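Two arms, one bouquet, one tape dispenser: teleop questions

stomo_lab
2019-07-20
Hello all. We teach our two-arm cell by remote control: one person drives both arms, and the policy learns from the recordings. The task is to hold artificial flowers by the stems and put tape on them. We have 43 demonstrations so far. Vesela Lazarević, who does most of the driving, is faster than me, but her grasps are different every time. Is this a problem?
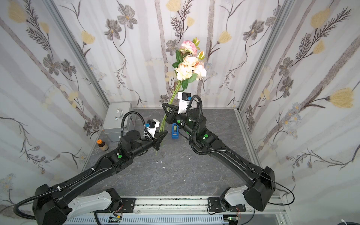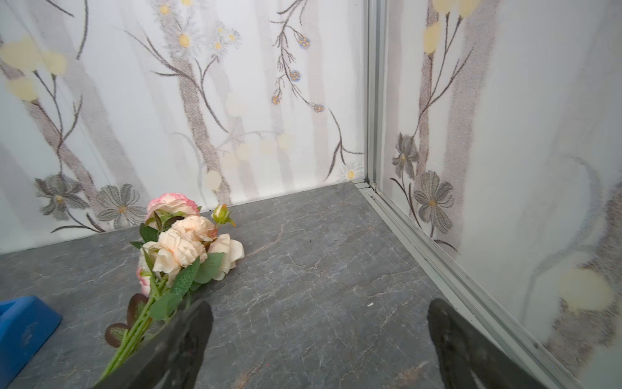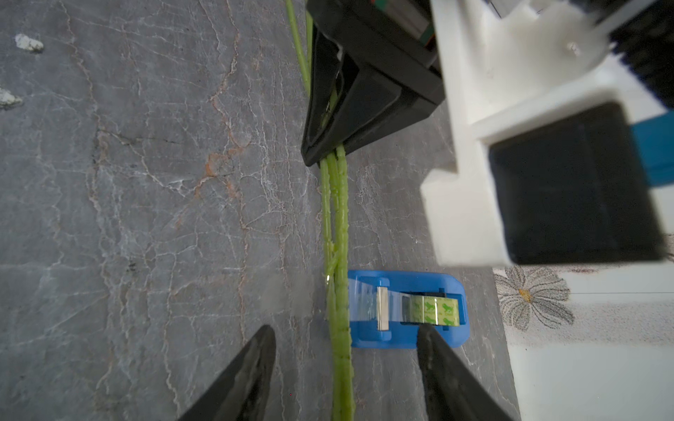
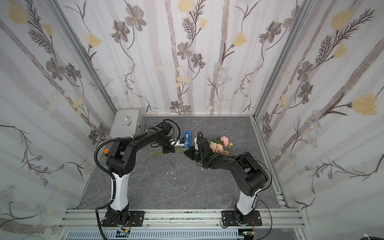 First picture: both grippers on the stems. Third: close view of the stems at the tape.

prilex
Different grasps are good. If every demo is the same, the arm is lost when the bouquet lies one finger to the left.

ulla_t
I do not agree with prilex. With 43 demos you want one strategy -- pick who grips high and who grips low, and keep it. Variety is for when you have 1,000.

prilex
Variety in position, yes, we agree. But I would let the hands be free also. We did this with cable ties in August and it was fine.

ulla_t
Cable ties are stiff. Tape sticks to the finger and then the operator makes 3 small corrections, and the policy learns those too.

stomo_lab
This happens to us. Should I cut the corrections out?

ulla_t
Keep them if they end in a good grasp. Delete the ones where you only wait and think.

nigatu
Do you record both wrist views? For tape I would not trust the fixed one alone.

stomo_lab
Yes, 2 wrist views and the fixed one. I will try one grasp order this week and write again.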